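3.2 What people keep on a working table

I want to spend this section on the small stuff, because that is where most of our interview time went. When Berenice Sandoval and I started asking people about their tables we had a neat list of questions about lamps and chairs and where the light came from. We barely used it. People wanted to talk about the pot their pens live in, or the roll of tape that never goes back in the drawer, and after the first couple of visits we gave up steering and let them get on with it.

We ended up with 220 written notes, each one about a single object on a single table. I sorted them by hand (on my own kitchen table, with a good deal of tea) and then Hinata Imai sorted them again without seeing my piles. We disagreed most over cups. I had put every cup with the drinking things, and Hinata had put a lot of them with the storage things, and when we went back to the notes Hinata was right. A cup on a working table is very often a pot with no handle, and the person who owns it would be quite put out if you filled it with coffee.

The word we settled on for these objects is "standers". A stander is something small that stays upright by itself, can be picked up in one hand, and has no fixed place. Cups and short tubes are the obvious ones. Tape is the awkward case, and I changed my mind about it twice. Laid flat it behaves like a coaster – people do put drinks on it. Stood on its edge it wants to roll away, so it gets leaned on something heavier, and at that point it starts to travel with whatever it is leaning on. One of our interviewees at Jiseo, a small bookbinding workshop, told us she could not remember ever moving her tape without moving her glue pot too. We heard much the same at Perka, where they mend lampshades and get through tape at a frightening rate.

This pairing matters for the argument in Section 4. Earlier writing on desk clutter tends to treat each object as a separate decision: keep it, bin it, put it away. Perić is the exception, and I have leaned on that account of "things that go about together" more than the references probably show. Turker takes the opposite line and would have us look at the surface first and the objects second. I have some sympathy with that, as a wooden top with a strong grain does seem to make people fussier about where they set things down. We were told more than once that a cup "looks wrong" if it isn't near the middle, which I found charming and have no explanation for.

Handling is the other half of it. A single cup gets treated with more ceremony than you would expect. People steady it low down with one hand and bring the other to the rim, even when there is no earthly need for two hands. Give the same person a tube and a roll of tape, and they will push the two together and treat them as a lump. We have called these the "rim hold" and the "bundle hold", and both names are used in the coding sheet from here on. Figure 2 has a bundle and a single cup on the same sort of brown wooden top.

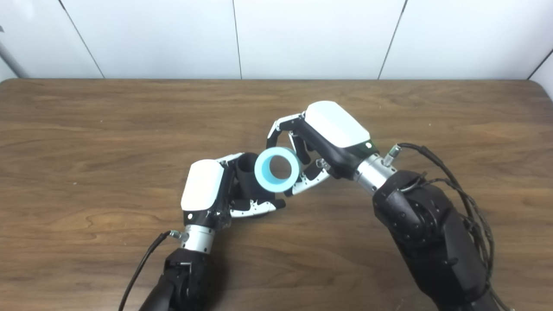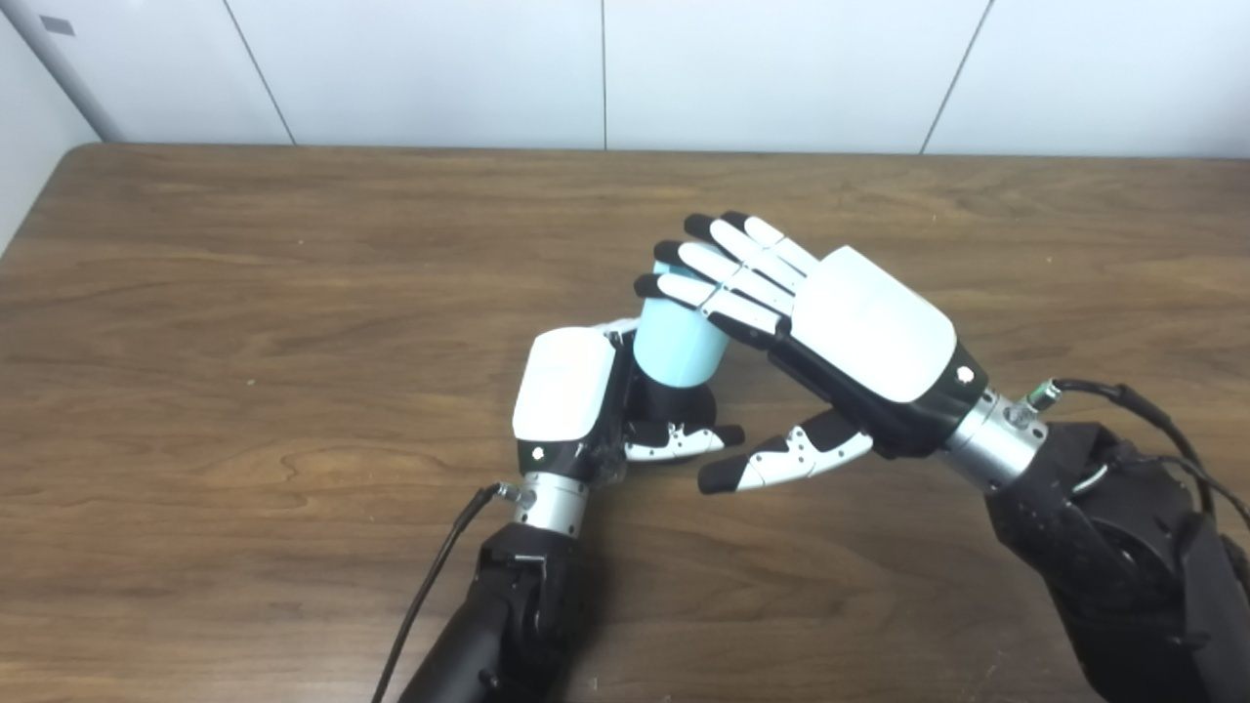 Figure 2. Standers in hand. First picture: bundle, a short black cylinder with a light blue roll of tape pressed against it. Second picture: a light blue cup upright on the table, held low on one side, with the fingers of the other hand at its top edge.

The coding sheet allows 10 minutes per table, and we nearly always ran over. Most of the extra went on objects that had been in both holds during the same visit, which we entered twice and marked with a star.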